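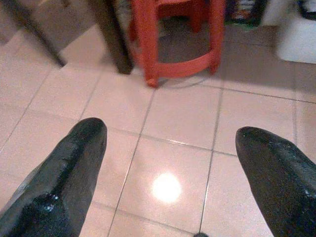

Vaughan Wihongi asks whether a plastic stool can be used every day on polished tile without creeping when a person sits down off center. On a level, dry floor the Berska stool is suitable for that use, provided all of its feet are in contact with the tile and none stands in a grout joint.

Berska Stool, Red
Supplied by Gallardo

The Berska is a one-piece molded plastic stool for kitchens, laundry rooms and covered patios. The legs taper toward the floor and are joined near the bottom by a curved ring in the same red. The ring limits leg spread under load. It is a brace – do not use it as a step or a footrest.

Specifications
Material: polypropylene, colored throughout
Height: 400 mm
Width across feet: 351 mm
Rated load: see the mark on the underside of the seat
Use: indoor, or outdoor under cover
Stacking: up to 9 high
Carton quantity: 9

Floors
Glazed and polished ceramic tile shows grit scratches sooner than matte tile. Wipe the feet before first use and whenever the floor is mopped. Lift the stool to move it; dragging it across grout lines wears the edge of the foot and leaves a red trace on pale grout. The trace comes off with a damp cloth and dish soap.

Where tiles are laid with a fall toward a drain, turn the stool until it sits without rocking. Do not pack a short leg with card or folded paper.

Felt pads are not recommended on tile. They hold water and slide. The Closley push-on foot cap fits all legs and is sold separately in bags of 50. Replace the caps as a full set.

Cleaning
Warm water and mild detergent. No solvents, scouring powder or bleach. Rinse the underside of the ring, where soap residue collects. Keep the stool away from stove tops and heaters.

Color
The red is matched by batch. Stools from the November batch onward are slightly more orange than earlier stock, and the two should be ordered separately if a uniform set is required.

Ordering
Single stools and full cartons ship from Nidport. Foot caps ordered with stools are packed in the same carton. Returns are accepted unused, with the underside label in place.

Page revised Wed 6 June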